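Protulora Tabletop Finish Kit: Setup Guide
Section 2. Preparing and Coating a White Tabletop

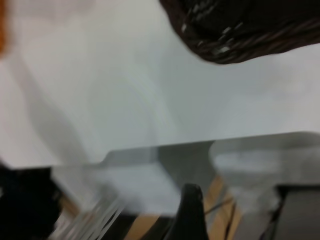 2.1 Before you start
Clear the surface. Remove baskets, trays and placemats. Work in a ventilated room.

2.2 Cleaning
1. Wipe the top with a damp cloth and mild soap.
2. Let it dry fully.
3. Sand lightly with 300 grit paper, following the long side.
4. Remove all dust with the cloth supplied.

Note: Do not use wax cleaners. Wax prevents the coating from bonding.

2.3 Applying the coating
1. Stir the can slowly. Do not shake.
2. Pour a small amount into the tray and load the roller.
3. Roll from one end to the other in overlapping passes.
4. Finish the edges with the foam brush.
5. Allow the first coat to cure overnight, then apply coat 2.

CAUTION: Keep the coating away from open flame. Wear the gloves supplied.

2.4 Care after curing
Use pads under hot dishes. Wipe up spills promptly. Light scuffs can be buffed out with the gray pad, part no. 3541. For deeper scratches, see Section 4, Spot Repair.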